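Home | Forums | Trade & Export | New posts | Search | Log in

Trade & Export > Small firms > Baltics

Thread: Joining the Riga trade visit, worth it for a tiny firm?

loomside
Got an invite to go out with the trade group in the autumn. We're a textile finishing outfit, 60 staff on a good week, never sold anything further than Ireland. Fee is 3000 plus flights and you sort your own hotel. They say "pre-arranged meetings" but no list yet. Anyone been on one of these? Did you get orders or just a lanyard

pinboard_k
Went on the last one. Mixed. Seven meetings booked for me, two were useful, one was a bloke who thought we sold printers. But one of the useful ones was Rekine and we're still supplying them, so it paid for itself eventually. Took ages though. Don't go expecting to come home with a signed anything.

Grumbleweed
Save your money. These things exist so officials can have their picture taken shaking hands. You can email the same firms from your desk for nothing.

pinboard_k
Tried that first. Got no replies at all. Same people answered within a day once I'd met them. Make of that what you will

Grumbleweed
One order from one firm isn't proof of much

pinboard_k
Never said it was?

tariffic
Bit in the middle of you two. Depends who does the matching. If it's Midau running the meetings they're decent, they ring you beforehand and ask what you actualy make. If it's the other lot you get a spreadsheet and good luck. Ask which before you pay. Ask in writing.

Also ask how many are going. Ours was 56 firms on one coach timetable and half the day went on waiting for people to get back on the coach.

loomside
Thanks. It is Midau I think, it's on the bottom of the letter. Will check. Who's worth asking to see? We do softening, overdyeing, fading, that sort of thing, plus a bit of small run sewing

northquay
Prerier would be top of my list, they buy in finishing work. Slow payers mind. We waited 71 days on the first invoice, been all right after that. Get terms agreed before you send a single box.

Zariņš as well but they'll want samples on the table, not a brochure. And spell it properly on the paperwork, with the marks on. We left them off and the parcel sat in a depot while someone decided if it was the same company.

tariffic
Second the samples. Pack them in hand luggage if you can. My case went to Oslo

Grumbleweed
Slow payers, lost parcels, lost luggage. You're all really selling this

northquay
Every market has slow payers. Had worse from a firm in Leicester

Grumbleweed
Fair enough on that one

oldstaplehand
Question nobody's asked, who's doing your paperwork at this end loomside? Latvia is EU so you'll want an EORI number, right commodity codes, and something in writing on where the cloth comes from. Origin catches people out. If the fabric was woven somewhere else and you only finish it, it may well not count as UK origin and your buyer gets a duty bill they weren't expecting. Seen a good deal fall over on exactly that. Sort it before you go, they will ask you in the meeting and "I'll get back to you" sounds bad.

loomside
Hadn't thought about origin at all. Most of our cloth comes in from Turkey and Portugal. Is that a problem??

oldstaplehand
Not a problem, just needs to be priced in. If it's their goods coming to you for finishing then going back, that's a different procedure again. Ring a customs agent, worth the hour.

pinboard_k
Agree with all that. Only thing I'd add, take somebody with you. I went alone and couldn't write notes and talk at the same time. Came home with a pile of cards and no clue who was who.

tariffic
Write on the back of the card. Old trick

loomside
Right, going to ring Midau Monday and ask for the list. If Prerier or Rekine are on it I'll go, if not I'll leave it til next year. Boss wants it costed either way, he reckons around 3000 again on top for hotel and samples, which seems steep to me

northquay
Steep but not mad. Hotels near the old town go up when there's an event on. Look across the river.

Grumbleweed
Report back then. Happy to be wrong, wouldn't be teh first time

loomside
Will do. Sample pile has been started anyway

Page 1 of 1 | Reply | Contact us | Forum rules | Copyright June 2026 | Back to top
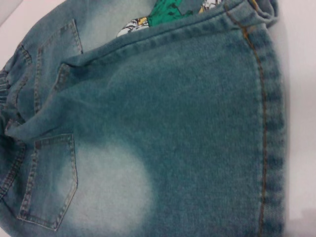

Attachment from loomside: faded denim, light blue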